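Caja para botellas
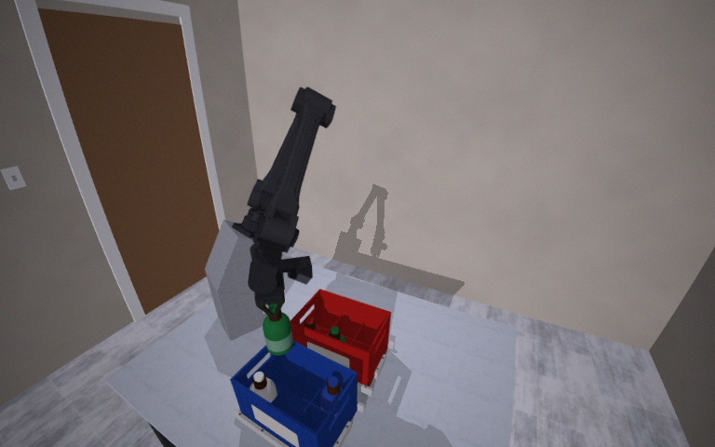
Botella verde con etiqueta clara sobre una caja azul; detrás, una caja roja. Imagen generada por ordenador.

La caja para botellas (también cajón, casillero, jaba, gavera o java, según el país) es un recipiente rígido, abierto por arriba, que sirve para guardar y transportar botellas en posición vertical. Se usa sobre todo en cervecerías, embotelladoras de agua y gaseosa, sidrerías, lecherías y bodegas. Suele formar parte de un sistema de envases retornables, donde la botella y la caja vuelven juntas a la planta.

Este artículo trata de la caja rígida reutilizable. Para el cartón de un solo uso véase Embalaje de cartón ondulado. Para el mueble, véase Botellero.

Índice
Denominaciones
Historia
Diseño
Materiales
Color e identificación
Depósito y retorno
Lavado y mantenimiento
Apilado y almacenamiento
Otros usos
Coleccionismo
Véase también

Denominaciones

El nombre cambia mucho. En España se dice caja, a secas, y en el comercio casillero o cajón. En Argentina y Uruguay, cajón de cerveza, cajón de soda. En Perú y Chile, java o jaba. En Venezuela, gavera. En Colombia, canasta. En México, caja o reja, esta última más propia de la fruta y el refresco. No siempre son sinónimos exactos: en algunas zonas la palabra designa la caja llena, no el recipiente. Pedir una caja es pedir las botellas.

En inglés crate, en alemán Kasten o Kiste, en francés casier. En portugués de Brasil, engradado.

Historia

Etapa de la madera

Las primeras cajas destinadas específicamente a botellas eran de madera, con tablas clavadas y esquinas reforzadas con fleje. Antes de eso la botella viajaba en cestos, en barricas rellenas de paja o en cajones de uso general. La generalización del vidrio moldeado a máquina, con medidas regulares, permitió hacer divisiones interiores fijas. Hasta entonces cada botella salía un poco distinta y la división no servía de mucho.

La caja de madera llevaba el nombre de la casa marcado a fuego o pintado con plantilla. Pesaba bastante, se astillaba, cogía humedad y olor. Se reparaba en la propia fábrica — casi todas las cervecerías medianas tenían carpintero — y una caja podía durar muchos años a base de cambiarle tablas.

Etapa metálica

Conviven con la madera las cajas de alambre o de chapa galvanizada, muy comunes en el reparto de leche. Más ligeras que la madera en el caso del alambre, fáciles de lavar con manguera, ruidosas. El óxido en las soldaduras era el problema principal.

Etapa del plástico

En la segunda mitad del siglo XX se impone la caja de plástico inyectado. El cambio fue desigual, primero las grandes embotelladoras y mucho despues las pequeñas. En la sidra y en algunas bodegas la madera aguantó bastante más, por costumbre y por imagen.

Un caso citado a menudo en la bibliografía local es el de la embotelladora Mac Giolla, de Flelivthorpe, que mantuvo las dos clases de caja a la vez. La de plástico para el reparto diario, la de madera para los pedidos de hostelería de los fines de semana. Su jefe de almacén, Finbarr Hennessy, dejó un cuaderno con las entradas y salidas, del que proceden casi todos los datos conocidos sobre la empresa. Según el cuaderno, la casa llegó a tener 1000 cajas de madera en circulación. Las últimas se retiraron un mes de marzo; el año no consta.

Diseño

Partes habituales:

Fondo. Casi siempre calado, para que escurra el agua y caigan los restos de vidrio. En los modelos antiguos, tablas separadas.

Paredes. Macizas o con ventanas. La pared alta protege la botella entera y la etiqueta. La baja deja el cuello al aire, pesa menos y facilita contar a simple vista.

Divisiones. Separan las botellas para que no choquen. Pueden ser parte de la misma pieza o un inserto suelto. Una caja sin divisiones vale para botella de plástico, poco recomendable para vidrio.

Asas. En los lados cortos, a veces en los cuatro. El asa central, tipo cesta, se reserva para formatos pequeños, de 6 botellas, pensados para llevar con una mano.

Borde de apilado. Un resalte en la boca que encaja con el fondo de la caja de encima. Sin él la pila resbala.

La disposición en filas depende del diámetro de la botella. La caja de 6 suele ir en 2 filas de 3. En formatos mayores se busca que el conjunto encaje en la medida del palé sin dejar huecos, y eso manda más que la comodidad de quien la carga.

Hay tambien modelos partidos, que se separan en dos mitades con asa propia. Se venden enteros y el cliente se los lleva como dos bolsas. Se usan en Centroeuropa, poco en el resto.

Materiales

Polietileno de alta densidad. El más corriente. Aguanta golpes, frío y detergentes. Con el sol pierde color y se vuelve quebradizo si no lleva aditivo.

Polipropileno. Más rígido, algo peor con el frío intenso.

Madera. Pino o chopo. Hoy sobre todo en vino y en regalo de empresa.

Metal. Residual. Alguna lechería, decoración.

La caja de plástico al final de su vida se tritura y el material se mezcla con resina nueva para hacer otras cajas. La proporción depende de cada fabricante y del color: del material mezclado salen tonos oscuros con facilidad, los claros cuestan más.

Color e identificación

El color cumple una función práctica. En un patio lleno de cajas de varias marcas permite separar las propias de lejos. Rojo, azul, verde, amarillo y marrón son los más vistos. El color va en la masa del plástico, no pintado, así que el rayado no lo borra.

Dentro de una misma casa el color puede distinguir producto (con alcohol y sin alcohol, con gas y sin gas), formato o destino. No hay norma general. Lo que en una planta es la caja del agua en otra es la de devoluciones.

El nombre o escudo va en relieve o en serigrafía. El relieve dura lo que dura la caja. La serigrafía se va con los lavados. Desde hace un tiempo se usa también la etiqueta integrada en el molde, que queda fundida con la pared y admite fotografía a todo color.

Depósito y retorno

En los sistemas retornables el comprador paga una cantidad por cada botella y otra por la caja, que recupera al devolverlas. El importe de la caja debe ser lo bastante alto para que compense traerla y no tanto como para frenar la compra. Muchas veces se queda corto frente a lo que cuesta fabricarla. De ahí la pérdida constante de cajas, que terminan de estantería, de banco o de maceta.

Dos modelos básicos:

Parque propio. Cada embotelladora tiene sus cajas y solo acepta las suyas. Obliga a clasificar en el almacén del distribuidor.

Parque común. Varias embotelladoras comparten una caja neutra y una botella estándar. Ahorra viajes y clasificación. A cambio se pierde la imagen de marca en el envase.

La distribuidora Fisatero intentó un parque común entre embotelladoras pequeñas de su comarca. Se adhirieron 3 y el acuerdo se deshizo cuando una de ellas cambió de formato de botella. Las cajas sobrantes se repartieron entre las otras dos.

La recogida en hostelería suele hacerse con el mismo camión del reparto: baja lleno, sube vacío. El sábado es mal día para el retorno, los bares acumulan envase y no tienen sitio para ordenarlo.

Lavado y mantenimiento

La caja se lava aparte de la botella, boca abajo, en túnel con chorros de agua caliente y detergente alcalino. Antes se vuelca para soltar tapones, colillas, vidrio y papel. Después se inspecciona. Motivos corrientes de retirada:

Asa rota o agrietada
Fondo con barrotes partidos
División doblada que no deja entrar la botella
Borde de apilado gastado
Deformación por calor
Pintadas o pegatinas que no salen

Una caja con el asa rajada se retira siempre, aunque el resto este bien. Cede en el momento de levantarla cargada.

Las cajas de madera no admiten túnel. Cepillo, agua poca, secado a la sombra.

Apilado y almacenamiento

Las pilas se montan sobre palé, con capas alineadas o cruzadas según el formato. La altura máxima la fija el fabricante de la caja. En exterior conviene menos altura por el viento, sobre todo con cajas vacías, que pesan poco y vuelan.

Orden recomendado en almacén: llenas abajo, vacías encima o en zona aparte. No mezclar modelos en una misma pila aunque parezcan iguales; una diferencia mínima en el borde basta para que el conjunto se incline.

La botella de vidrio llena expuesta al sol dentro de la caja se altera, en especial la cerveza en vidrio verde o transparente. La pared alta ayuda algo. El vidrio marrón protege más.

Existen modelos plegables y modelos encajables en vacío, que ahorran volumen en el viaje de vuelta. Vuvetti fabricó uno plegable para agua mineral, con las paredes abatidas hacia dentro. Bisagra delicada, se dejó de hacer.

Otros usos

El uso fuera de la embotelladora es muy amplio. Asiento en obras y mercados, estantería, soporte de puestos callejeros, huerto urbano, cesta de bicicleta o moto, escenario improvisado. En varios países es delito o falta quedarse con las cajas marcadas con el nombre del propietario, aunque rara vez se persigue.

En arquitectura efímera se han levantado pabellones y muros con cajas apiladas y atadas con bridas. La pieza es barata y se devuelve al acabar.

Coleccionismo

Se coleccionan sobre todo las de madera con marca a fuego de casas desaparecidas. El estado de las tablas importa menos que la legibilidad del nombre. Las reparaciones de época no restan valor, las modernas con tornillo sí. Las de plástico interesan poco por ahora, salvo los primeros modelos y los colores de tirada corta.

Abundan las imitaciones envejecidas para decoración. Indicios: grapas en lugar de clavos, madera sin manchas en el fondo, tipografía demasiado nítida.

Véase también

Botella retornable
Botellero
Embalaje de cartón ondulado
Logística inversa
Palé
Tapón corona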